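Budgeting for a second arm station — what am I forgetting?

Posted by Effie Paterson, 8/16/24

Hello everyone, and thank you in advance for reading, because I do tend to go on. I look after equipment for a small test shop in Ukcombe. We check push-button control boxes for a handful of customers, and since June one of our benches has had an arm on it doing the pressing. It has gone well enough that I've been asked to put together a budget for a second bench just like it.

My ceiling is $3048, and that does not include the arm itself, which comes out of a separate pot (thank goodness). It has to cover the gripper, the wrist camera, the cabling, a power adapter for the box under test, and whatever we put on the table. I have a quote from Grekico for the gripper and camera together, and it eats up nearly all of the money before I've bought a single cable. Here's the bench we have now, so you know what I'm trying to copy.

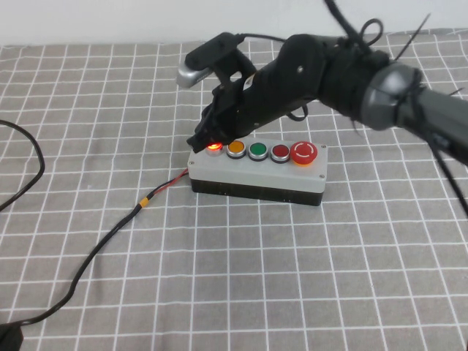 Bench one: arm over the five-button box, gridded cloth on the table.

So my worries are these. First, do I buy the gripper and camera as a bundle or separately? Second, the cables. Ours are held along the arm with zip ties and they loop out more than I'd like, and I don't know if a proper cable sleeve is worth paying for or just something that looks nice in a catalog. And third, should I be buying spare boxes? The customer lends us theirs, but they always want them back at the worst time. Any advice is welcome, even if it's "Effie, ask for more money."

Fraser Buchanan

Effie, ask for more money! But while you wait for the answer, here is how I'd split it up.

Get the gripper and the camera priced separately, even if you end up buying the bundle. When we outfitted our place in Kotness the bundle included a mounting bracket we could have bought for very little, and a support plan that we never once used. Ask them to strike the support plan and see what happens to the total. They may say no, but it's a polite question and it costs you nothing.

On cables, I would spend the money. Looking at yours, there's a long strand hanging down on the right side and a fair bit of loop around the black section, and every loop is something that can snag when the arm swings. We paid $197 for sleeve, clips and a set of longer leads, and I have never regretted it. Buy the leads longer than you think you need — measure with the arm stretched all the way out, then add some.

I'd buy one spare box of your own, with the same button layout, and keep it for setup and practice so the customer's can go home whenever they call.

Yaryna Antoniuk

I agree with most of what Fraser says. One thing to add is fingertips. Put down a line for replacements, and plan on 3 sets for the first year if you are pressing buttons all day. Also get the lead time in writing. Ours was quoted at two weeks and took 9.

I'd think about a flat mat or board in place of the cloth too. The grid is handy for putting the box back in the same spot, but cloth creases and then your squares wander. A printed board is cheap.

Hamish MacBrayne

we just got the Yule kit, came with everything, no complaints. not sure what it costs now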